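Pre-trade checklist, swing account – reviewed 2026-09-10
Checked by: Leszek Malinowski

1. Stop entered with the broker before the order fills. PASS
Comment: Entered, yes. Moved twice afterward, which the form doesn't ask.

2. Risk per position within limit. FAIL
Comment: Louro was sized at 3590 shares. I was told the setup was "cleaner than usual." They all are.

3. Source of signal written down. PARTIAL
Comment: "Plekari newsletter" is a name. I want the entry, the target and the level where the idea is dead.

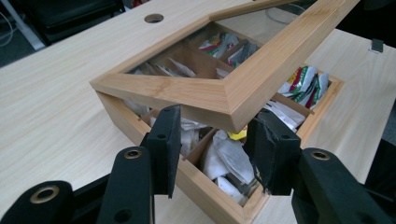
Tea box, lid up

4. Open positions no more than 7. PASS
Comment: Only if the two Drurberg lots count as one. I'd count them as two.

5. Claimed win rate backed by statements. FAIL
Comment: Sérgio Moreira says 80 percent. The statements cover 40 trades and leave out anything still open at a loss.
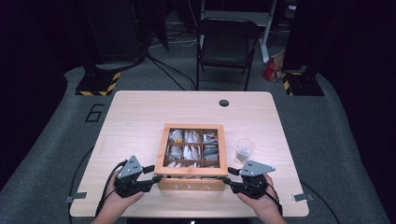
1 min read

6. Profit targets set before entry. PARTIAL
Comment: First target, fine. The second was typed in after price got there – see the edit log.

7. Cash reserve untouched. NOT CHECKED
Comment: Albertina Coelho has the login. Asked for it again.

Next review: December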